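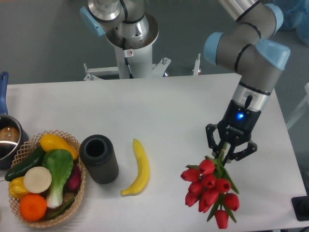

Section 4. Setting up the table and display area

4 min read

This section applies to all function rooms at Wellembridge and to the two ground-floor rooms at Trundancombe. It should be read together with Section 3 (Room bookings and keys). Questions about the wording should be sent to Edith Tello in the bookings office.

4.1 Before you begin

Check the booking sheet for the layout requested and the time at which the room must be ready. Staff should allow 72 minutes for a full layout. Rooms booked for children's groups are set using the same steps, with the changes given in 4.4.

4.2 Placing the tables

1. Unlock the store and bring out the tables one at a time, using the trolley.
2. Open each table on its side and push the leg braces down until they lock.
3. Turn the table upright. Two persons are required for this step.
4. Leave a clear walkway between the table and the nearest wall, wide enough for a wheelchair.
5. Press lightly on each corner. If the table rocks, adjust the screw foot by hand.

CAUTION: Keep fingers clear of the hinge when the braces are being locked or released.

Note: Grenora tables delivered before August have a fixed foot. Place these on the level part of the floor, away from the drain cover.

4.3 Dressing the table

6. Wipe the top with a damp cloth and dry it.
7. Place tall items, such as flowers in a vase, towards the back. Vases should be no more than half full.
8. Keep handles of pans and serving dishes turned inwards.
9. Leave the front edge clear for plates and name cards.

Cloths are optional on white tables. Where a cloth is used, it must not reach the floor on the side facing the door.

4.4 Children's groups

Glass vases and lit candles are not permitted. Pretend food and toy kitchen items may be borrowed from cupboard 17 and must be signed out. Any item with a crack or a loose part should be handed to Duván Muñoz and not returned to the cupboard.

4.5 Clearing the room

10. Empty all vases into the sink in the service corridor.
11. Fold the tables in the reverse order of 4.2 and stack them flat, with no more than 13 in a stack.
12. Return the trolley to the store, lock the door and sign the booking sheet.

WARNING: Do not lean folded tables against the Mamani partition. The panels are not designed to take a side load.

Text last revised 2023-12-28. Section 5 covers heating and lighting controls.

6 shares · 2 comments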